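Ladder and Step Stool Check, Vincze Building, May
Checked by Gyula Boros, with comments after each point 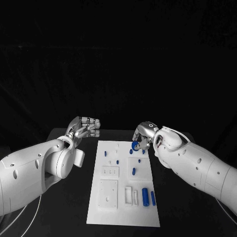
Who has to look at a ladder before it is used?
The person who will climb it, every time, also when the ladder had its sticker renewed the same morning. The monthly check finds slow damage. It can't find what happened to the ladder since lunch.

Mark each point OK, REPAIR or OUT. A ladder marked OUT gets the red tag and goes to the locked cage by the loading door, and its number is crossed in the register. Please don't write "more or less OK". I had this on two sheets last time and I had to go and look at both ladders again.

1. Number and sticker
Every ladder has a readable number, and the number is in the register.
OK, with one correction. The register has 23 ladders and step stools. Number 14 was written twice, once for the long Gratix extension ladder and once for the small step stool in the mail room. The step stool is now number 24, so there is no number left out and nothing is missing, only the last number is higher than you would expect.

2. Side rails
No cracks, no bends, no dents with a sharp edge. Look along the rail from the bottom end, with one eye closed.
REPAIR is not possible for rails, so here we use only OK or OUT.
Number 8: OUT. The left rail is bent inward under the third rung. Somebody tried to straighten it, and the metal became white at this place. A rail that was bent back is weaker than before, please don't do it.
All others OK.

3. Rungs and treads
Tight, clean, not turning in the hand. The ribbed surface is still there.
Number 3: REPAIR. Dried paint on the top two treads, smooth like glass. Remove with a plastic scraper, not with the wire brush.
Number 17: OK, but the second rung makes a noise. I tested it by hand and it doesn't turn. Look at it again next month.

4. Feet
Rubber on all feet, not hard, not worn to the metal.
Number 5: REPAIR, one foot is worn on the outer side.
Number 11: REPAIR, both front feet.
Spare feet are ordered from Bastico. The ones in the drawer marked "ladder" are for the old shelves and do not fit, although they go on if you push strongly. Number 11 had a pair of these on it. I took them off and moved the drawer label.

5. Spreaders and locks
Stepladders open fully and both locks close without a hammer.
Number 9: REPAIR. The right lock closes only when the ladder is lifted a little. Oil did not help. I think the rivet is worn, but I am not sure, and I would like Olico to see it when they come for the hoist.
Others OK.

6. Ropes and hooks (extension ladders only)
Rope not frayed, pulley runs, both hooks catch.
Number 14: OK. New rope was put on in the winter and the old one was left on the hook beside it. I have thrown it away.
Number 20: rope OK, hooks OK, pulley dry. Oiled during the check.

7. Storage
Hung flat on the wall brackets, no ladder standing free in a corridor.
Not OK on the second floor. Two step stools were standing in the way to the back stairs, one of them with a flower pot on it. The flower is on the window now. The lower bracket in the store room is at 197 cm, and for shorter colleagues this is too high to lift a ladder down safely. I ask to have it moved lower — I asked this also on the last sheet.

8. Place of use
Warning cones available, door signs available, floor dry.
Cones OK. There are 2 door signs and one is without its cord. The floor by the side entrance was wet at 8:15 from the rain. The mat there is too short.

9. People
Everybody who uses a ladder higher than the small step stool has signed the instruction page.
Two signatures are missing from the evening shift. The page is in the blue folder and I will come at 17:30 to go through it with them.

Comments added by others

"Number 8 was the only one which reaches the lamps over the stairs. What do we use now?"
Answer G. B.: Number 14, with a second person at the foot. The lamps can wait until two people are free.

"Can we paint the wooden stool in the archive? It looks old."
Answer G. B.: Please not. Paint covers the cracks and I can't see them any more. Clear varnish is allowed.

Still open: numbers 3, 5, 9 and 11, the bracket, the cord for the door sign, the longer mat.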